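17 September 2026
Feed archive, Estia season two

Picked up where I left off in August. The overnight recorder on Tunix stopped again, this time at segment 707, and the log has nothing after that except the usual retry lines. Restarted it by hand. The gap is 23 minutes on the kitchen feed and a bit less on the garden feed. The bedroom feed was on the spare box at Gesside and came through whole.

Raised the disk quota to 900 GB before restarting. It was full of duplicate files from the week the producers showed the fish tank instead of the house. Deleted those after checking the first and last of each batch.

Eviction episode: matched the broadcast edit against the feeds. The argument over the pantry list airs before the veto meeting, but on the feeds it comes well after. Same shirt in both, so the edit holds up if you are only watching the show. Marked it in the episode sheet as "moved". There are two more I suspect and have not checked – the hammock talk and the one where Shih's team counts votes on the stairs.

Shih's caption tool still drops the second speaker when people whisper. Tried the longer window and it got worse. Put it back to the old setting. For whisper scenes I am typing captions by hand and tagging them "manual" so they don't get overwritten on the next pass.

Forum export is done up to the 1,000 post limit. The rest needs a second run with the start date changed. Spoiler threads go in their own folder this time, please, don't merge them into the main one like we did for season one.

To do:
Second forum run
Check hammock and stairs scenes
Find out if the finale feeds cut before or after the jury walks in
Swap the cable on the Gesside box
Reply to Estia fan wiki re: episode numbering – they count the launch special as one, we don't

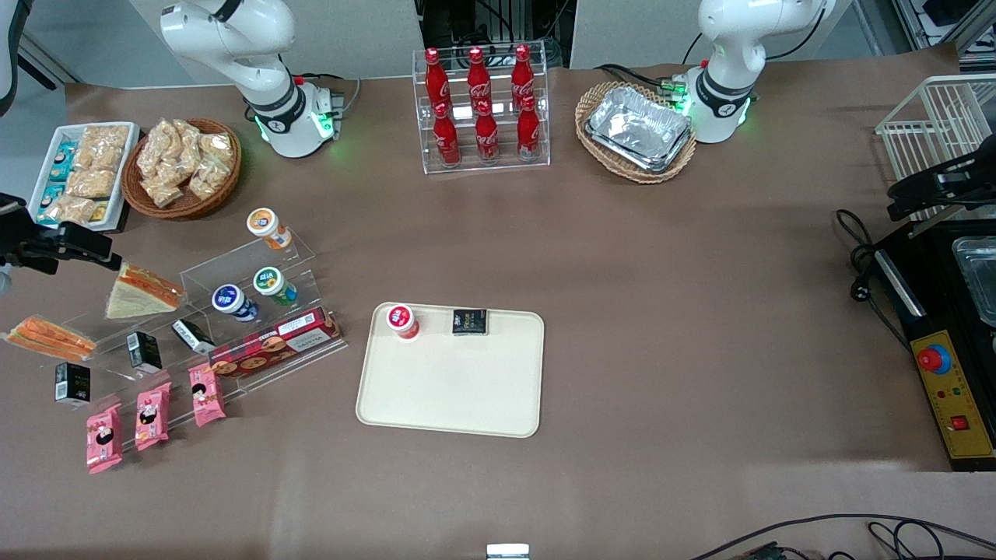
Coke bottles on the two-tier rack, three to a tier.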